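Bin day tips from a reformed slob

I've lived in share houses, a granny flat and now a proper grown-up unit, and the thing I've got most opinionated about (my partner would say boring) is rubbish. Specifically, the little bins. The kitchen one gets all the attention while the ones in the study and the bathroom just sit there getting whiffy!

First up, liners. I buy them in rolls of 100 and keep the roll in the bottom of the bin itself, under the bag in use. Pull out the full one, tie it off, grab the next. My neighbour Zinash taught me that and I've never gone back. Get a size bigger than you think you need, so there's plenty to fold over the rim and it won't slither down the minute you chuck in an apple core.

Second, bicarb. A spoonful in the base before the liner goes in, and a fresh one whenever you wash the bin. I used to buy scented discs and they just made everything smell like old banana with lavender on top.

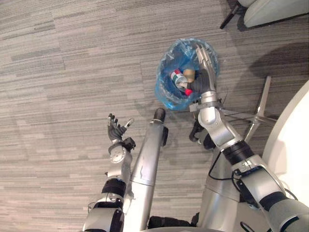
How often should you wash a small bin if it always has a liner in it?

Once a month does me, plus straight away if a bag leaks. Hot water, a squirt of dish soap, 5 minutes to soak, then upside down in the sun until it's bone dry. If there's a smell that won't shift, wipe it out with white vinegar and rinse it well before you dry it.

Cans are my other bugbear. Ours go back for the refund, so I keep a tub by the laundry door and give each one a quick rinse, otherwise the ants find them by lunchtime. Last June I took back 223 in one go and shouted myself a very nice colander!

For carpeted rooms, pop an old plastic plant saucer under the bin. It catches drips and the odd teabag that misses, and it's a lot easier to rinse than the carpet. If you do get a sticky spot, blot it with cold water and a clean cloth, working from the outside in. Don't scrub, you'll only fluff up the pile. I did two patches that way in my last rental and I could still pick them out on the day I moved.

Next time I'll do the fridge drawers, once I've worked up the courage to open mine.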